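Computer teardown people wanted, Vidovcombe workshop
Posted 26/01/2018

So we had a bit of a fright with the robot this month and I'm looking for a few people to help us sort it out. If you've ever pulled apart an old desktop for fun (or for parts!), please keep reading.

I look after the teardown bench at Drollach. We're teaching an arm to strip old PC towers, and mostly it's a lovely job. Then one afternoon the arm kept pushing after it should have stopped. The force limit had been reset to its default after a software update and none of us picked it up. It bent a drive rail and gave one of our operators a nasty pinch on the finger. She's fine, a bruise and some colourful language, but it could have been a lot worse and I'm still cross with myself about it.
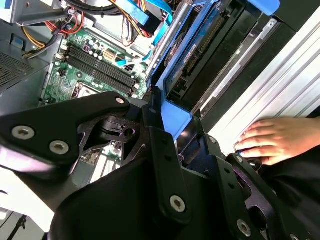

Close quarters: gripper, hard drive and a hand around the same tower.

What I'm after is people who'll work beside the arm at reduced speed and tell us every time it does something they didn't expect. You'd be opening cases, taking out drives and memory, and filling in a short form in Sitomix, our fault log. We've got 191 entries in there already and I'd like to see 200 before we even think about going back to full speed. Grumpy entries are welcome.

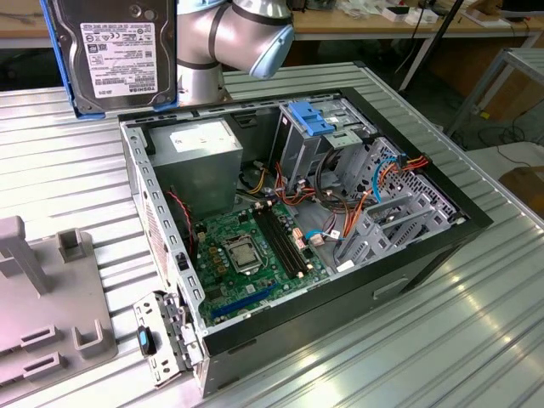 Tower on its side at the teardown bench, with a Toshiba drive up in the blue holder.

You don't need any robot experience. You do need steady hands, decent eyesight (glasses are fine) and the nerve to hit the stop button without asking me first. You'll get a half-day induction, and I'll be the one giving it, so bring a snack.

Pay is $200 a session, and there's parking behind the Kpodo building next door. Closed shoes, please, no rings, and long hair tied back.

To put your hand up, send me a few lines about what you've taken apart lately and which mornings suit you. Tell me too if you've ever been hurt by a machine at work. It won't count against you, I'd just like to hear how it happened.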